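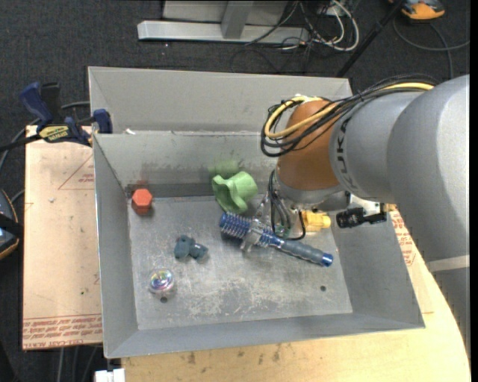
About Tunduvstead

We write the software that sits between a camera and a robot arm. The camera supplies a lot of dots. The arm would like six joint angles and a good reason to move. Most of what we do happens in the gap, and most of the gap is arithmetic, with a certain amount of walking over to the bin and moving the hairbrush.

The company began as a two-desk arrangement above a tile shop, writing drivers for other people's grippers. It was steady work and nobody thanked us for it. After a while we noticed that customers who came to us with a driver problem usually had a planning problem as well, and behind that a perception problem, and that they were paying three suppliers to blame one another. We offered to be the only supplier they could blame. Several accepted.

What we make

Ultport is our motion planner. You give it a target, a model of the robot and a model of everything the robot ought not to hit, and it gives you back a path, or tells you plainly that there isn't one. The second answer took longer to get right than the first. Early versions would hunt for a route into the corner of a deep bin with the optimism of a man looking for parking in August. The present version gives up after 30 milliseconds, picks another grasp and gets on with its day.

Bin walls are most of the trouble. On an open table an arm can come at an object from almost anywhere. Put the same object at the foot of a sheet-metal wall and the choices shrink to a few, and the wrist has to fit as well, along with its hoses and cables. Ultport plans for those too. We model a cable bundle as a fat, slightly pessimistic sausage, and have not yet found a better word for it in the documentation.

Suken is the perception side. It takes depth and colour and proposes places to put the fingers. It doesn't try to name what it is looking at, so it will offer a grasp on a pipe fitting or a toy block without holding an opinion about either. Clear plastic and shiny metal remain its least favourite things. A green cup close to a bare metal wall can look to a camera like a cup and a half, and a good part of our test set exists to teach Suken about the half.

Henríquez is the logging and replay tool. It is named after the street the tile shop was on, and was supposed to be renamed before release. It records what the cameras saw, what Suken proposed, what Ultport decided and what the joints did about it, all on one clock. When a pick fails you can drag a slider back to the moment things went wrong and argue about it with evidence. Customers tend to buy the other two and then write to us about this one.

How we test

A change to the planner first runs against 3000 recorded bins in simulation, overnight. If it survives that, it goes on a real arm with a real bin and whatever mixture of household and workshop odds and ends is in season. The object library stands at 558 items. It is kept in crates, sorted by a system that Pilar Farías devised and that the rest of us follow as best we can.

We don't publish a single success rate. We have several, and you are welcome to all of them, with the logs attached.

Who we are

There are 7 of us. Pilar runs the planning group, wrote the first version of Ultport and is still the person to ask about its collision checker, preferably before lunch. The others divide themselves between perception, controls and tooling, and everybody takes a turn on support. If you ring with a question you will get someone who has changed the code lately and may well be the reason you are ringing.

Working with us

We usually begin with your objects. Send us a box of them, the awkward ones especially, along with the make of your arm and the inside measurements of your bin. We'll send back recordings and a short report, including the part where it didn't work. New releases come out every November, with fixes in between when they are needed.

We don't build cells, sell arms or fit guarding. We will happily talk to whoever does that for you, and have become quite good at reading their drawings.

Page last revised 18 September 2020.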